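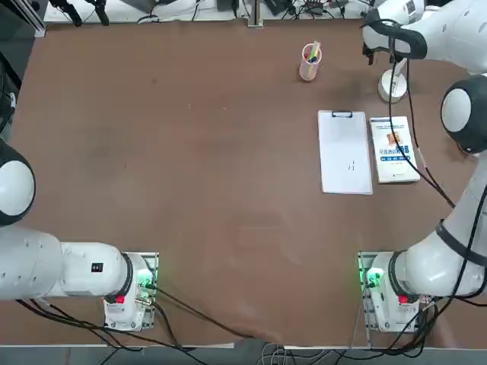
**Progress Report No. 2 — Collau bench, two-arm desk tidying**

Prepared by Su-bin Yeon for Aurélien Sabatier, Lenia Fund

Aurélien, you asked for the bad news first this time, so the good news has been moved to the end, where it fits comfortably in a paragraph.

## The April fault

At 3:40 in the afternoon, during a routine handover trial, the right arm dropped out of position control and kept going. It traveled 108 mm past its target at reduced speed and came to rest against the tabletop, pushing down with what I can only call conviction. I hit the red button on the base. The arm stopped. The left arm, which had not been told about any of this, carried on politely offering a pen to the place where its partner should have been, until I hit that button too.

No one was hurt. The damage comes to one gripper finger pad and my standing with the safety office.

## What we found

The encoder cable on the right arm had worked partly out of its connector. Each time the elbow swung outward, the cable pulled tight and the signal dropped for a moment. The controller is supposed to treat a lost signal as a fault. Ours had been set to hold the last good reading and wait 500 ms before complaining. I set it that way in the winter to get rid of nuisance stops, and it did get rid of them.

Perić went back through the logs for all 1275 trials since the last report. The same dropout appears in two earlier ones, both times too short to cause any visible motion. We had marked both as successes.

## What has changed

- The wait is gone. Any lost reading now stops both arms.
- One stop button now stops everything. Before, each arm answered only to its own.
- The encoder connectors have been replaced with locking ones from Romar.
- Nobody stands inside the reach of either arm while the motors are live. This was already the rule. It is now also the practice.

## Still open

Cable routing is the item I would most like to spend your money on. The new connectors will hold, but they do nothing about a cable that can wander into the work, and I don't want to trade a signal fault for a snag.
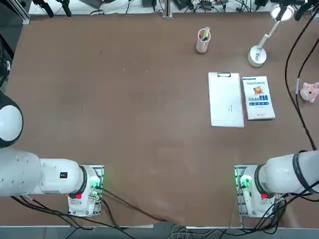
The planner knows about the objects it is asked to move and very little else. It has a model of the clipboard and a model of the book, and it can tell you to the millimeter how far apart they are. It has no model of a cable. The long black one down the right side of the table, passing just left of the pink plush toy, is therefore open air as far as the software is concerned. The desk lamp gets a padded box drawn around it, which is better treatment, though the box is generous enough that the arm sometimes refuses to reach for the pens at all. I would like overhead cable guides and a proper keep-out zone, in that order.

The safety office wants a written restart procedure before we go back to full speed. A draft is with them. Until it comes back we are running slow, and a handover that used to look brisk now looks like two people trying to be polite in a doorway.

## Good news

The slow trials are going well, and the left arm has had no faults of any kind. The cable guides can come out of the existing equipment line if you approve moving the money. I need a yes or no on that before we order.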